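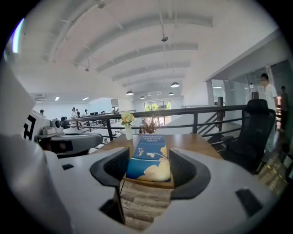
How I get a clean booklet grab out of the Kerkis hand gripper

I've had the Kerkis kit for three months now, hired through Podbridge, and thin upright things are still what trips people up first. Boxes are easy. A booklet wants to fold, skid or shoot out the front like a bar of soap!

Step 1. Stand the booklet on its narrow edge, cover facing away from you, and open the pads wider than you reckon you need.

Step 2. Come in slow and level. I line up the middle of the booklet with the gap between the two dark grey pads, then close until they just touch. The pads have a fine texture on the inner faces, so you don't need to squash anything.

Step 3. Lift straight up, wait for a count of four, then move off. If you swing sideways too early the cover flexes (ask me how many brochures I've creased).

Step 4. Lower it, let go, and back straight out before you turn for the next one. Keep the marker card uncovered the whole time - a sleeve or a thumb over the black pattern and the tracking gets grumpy.

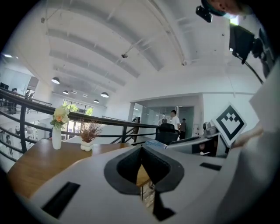 Plonside

Is it worth the hire? For me, yeah. My package was good for 2,000 grabs and I've used nearly all of them. The grip is comfy, though my wrist was sore after the first long arvo. I also tried the Masilela pads, which are softer and lovely on fruit, but they let paper slide, so I've gone back to the standard ones for booklets.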